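ロボット学習特論 第4回 配布資料
手首カメラと頭部カメラをどう組み合わせるか

前回は模倣学習の入口までお話ししました。今回はもう一歩進んで、カメラの置き場所が方策の出来にどう響くかを、Murkeroの実験に沿ってゆっくり見ていきたいと思います。少し回り道もしますが、どうぞお付き合いください。

手首カメラのよいところは、腕がどこへ動いても指先との位置関係がほとんど変わらないことです。把持の直前、あと数ミリをどう詰めるかという場面では、この安定がほんとうにありがたいのです。 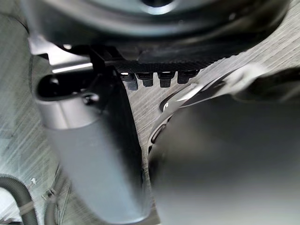 学習に使う画像をどこまで切り取るかは、毎年いちばん質問の多いところです。背景だけを残せばよいと思われがちなのですが、私たちは指も必ず残すようにしています。指の開き具合は関節角の値からも分かりますが、画像の中で指と物の隙間がどう見えるかは、また別の情報なのですね。銀灰色の指と、大きくぼけた暗い指のあいだに細く背景がのぞいていますが、方策が頼りにするのはちょうどこういう狭い帯です。縮小するときにここをつぶしてしまうと、せっかくの手首カメラが台なしになります。上のほうを占める黒く丸い部品は、マスクをかけてもかまいません。

さて、手首カメラだけでは困ることもあります。手元しか見えないので、次にどこへ向かえばよいのかが分からないのです。そこで頭部カメラを足し、二つの画像を別々の符号化器に通してから、特徴量を結合します。Fatemeh Dehghanさんがまとめてくれた設定では、教示データが1,509本、学習が400エポック、評価は条件ごとに20試行です。結合の前に頭部側の特徴を時々わざと落とす工夫（Prerhamと呼んでいます）を入れると、片方の視点に頼りきる癖がだいぶ和らぎました。地味な工夫ですが、私はとても気に入っています！ 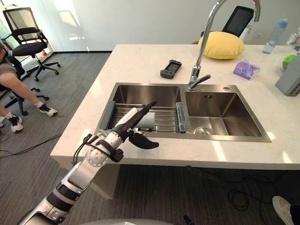

図2　頭部側の視点。左の水槽の縁にかかるハンドと、水切りラック、蛇口、奥の天板までが一度に入る。

頭部側には、作業と関係のないものもたくさん写ります。カウンターの上のゲーム機や黄色いクッション、奥で椅子に座っている人などがそうです。こうしたものを方策が手がかりにしてしまうと、片づけたとたんに成績が落ちかねません。色の変動や切り出し位置の変動を加えて学習させるのは、そのためです。

課題：手首のみ、頭部のみ、両方の三条件について、どんな失敗が増えそうかを予想し、A4で2枚以内にまとめてください。図は手描きで結構です。データの読み込み手順はPollockのフォルダにあります。

コメント

mochi_k
頭部側の特徴を落とす割合は、学習の途中で変えてもよいのでしょうか。

担当教員
よい質問ですね。変えてもかまいません。まずは固定で試して、それから3月の資料にある漸減の式と比べてみてください。

さとう
指を残す話、前からもやもやしていたのですっきりしました。ありがとうございます。

通りすがりの院生
Pollockのフォルダ、学外からだと開けないようです。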